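September, early morning

I slept badly again and at five I was already in the kitchen with my tea, looking at the old worktop. It has to go. By the sink the wood has become black and soft, and I can press my thumbnail into it. When I moved to Varel I told myself that it would last one more winter, and it has lasted four, so I should not complain.

Yesterday I went to Protus, the timber yard behind the station, and asked for prices. Oak in one piece is far too expensive for me. The man showed me beech, which is cheaper, but in his hall it looked rather pink and I did not like it. He said I should oil it twice a year with Prekulon, and that one tin of 500 ml is enough for a kitchen of my size. I wrote everything on the back of an envelope and then left the envelope on his counter. This is how my days are at the moment.
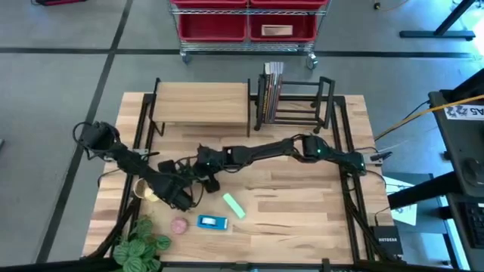
Waltraud Frerichs thinks I should take one quiet wood and be finished with it. She has had the same white kitchen for 31 years and she is content. I understand her, but I like a surface where something happens. A tabletop glued from strips, with tan and cream and reddish brown next to each other, already has so many colours that one more coffee stain will not make me unhappy. With plain beech I would see every mark, and I know that I would walk around with a cloth all day. I told this to Waltraud and she laughed and said that I do it anyway.

In the afternoon I measured the kitchen. The wall is not straight, I get a different number at the window than at the door. I measured three times and then I took the bigger number. My father would have made a template from cardboard, and perhaps I will do this too – there is still the big box from the new mattress in the cellar.

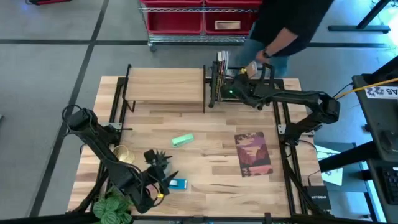

Can I sand and oil it by myself? I can, if I give it a full week and let every coat dry overnight.

So I must find a week. The first half of the month is full with the translation for Treloar, and after this Inmaculada Urquijo comes for her visit and I do not want her to cook between tins of oil. She wrote last night that she will bring olives and that she is happy to sleep on the sofa. I answered her at once, with two mistakes in Spanish that I found only after sending.
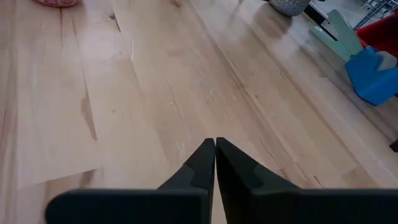

I also thought long about how the worktop will go together with the floor. My floor is dark, almost brown like bread crust, and in the evening it eats all the light. Long pale planks in a maple tone are what I would choose if I could begin again, and then the worktop could be as dark as it likes. But a new floor costs more than 1,000 euros even for my small kitchen, and I have decided that it stays. The worktop must therefore be the light part.

Now it is half past six and the neighbour's radio has started. I will go back to Protus before lunch and ask for my envelope, and whether he has also something in strips.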